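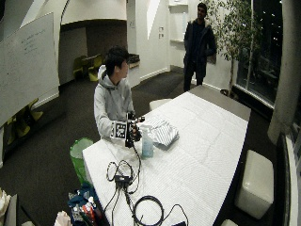

Hi Tímea,

You asked for a few paragraphs on how the evening laundry and household sessions are going, so I've put the kettle on and will try to keep it short (no promises!).

We've now run 19 sessions at Wikstead, and 34 people have come to at least one. Monday is still the busy night. The long table with the white quilted cover was the best thing we bought out of the first payment – things don't slide about on it while you're learning to fold, and it comes off for a wash. The striped grey-and-white piece has become our standard folding practice, mostly because you can line up the edges by the stripes.

Labels took up more of our time than I'd budgeted for. Suha wanted everyone to read the back of a container before using what's in it, and the small print is a struggle for plenty of us, me included.

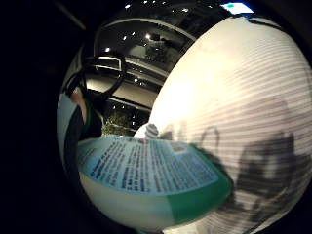

She's writing up a large-type sheet of the words that matter most, and Bence is checking it against what we keep on the shelf. I'd hoped to have it printed by now, but it'll be July. We've spent $47 on printing so far and there's enough left in that line for the rest.

Folding and sorting are in much better shape. We start with small things, then move up to clothes, and the green mesh basket with a bag inside it lives under the end of the table so everything has somewhere to go.
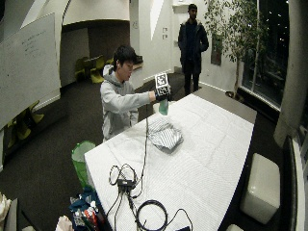 One change from the plan you approved: we've dropped the separate ironing night. Only a handful of people put their names down, and Eimear thought the time was better spent on packing and putting away. I agreed with her – if that needs a formal variation, let me know and I'll fill in the form.

Storage is my one real grumble. Bags and odds and ends still finish up on the floor beside the table, and I'd like to put $200 of the unspent travel money towards shelves. Jolán has measured the wall and is keen to get going!

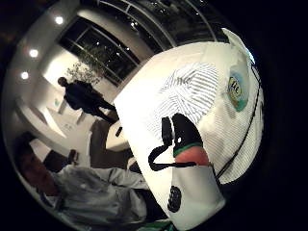 What's next

Packing bags is the topic for the next block: heavy things at the bottom, handles left clear, nothing crushed. Suha will lead the first two and I'll do the rest. I'll send the receipts separately once I've found the one for the table cover.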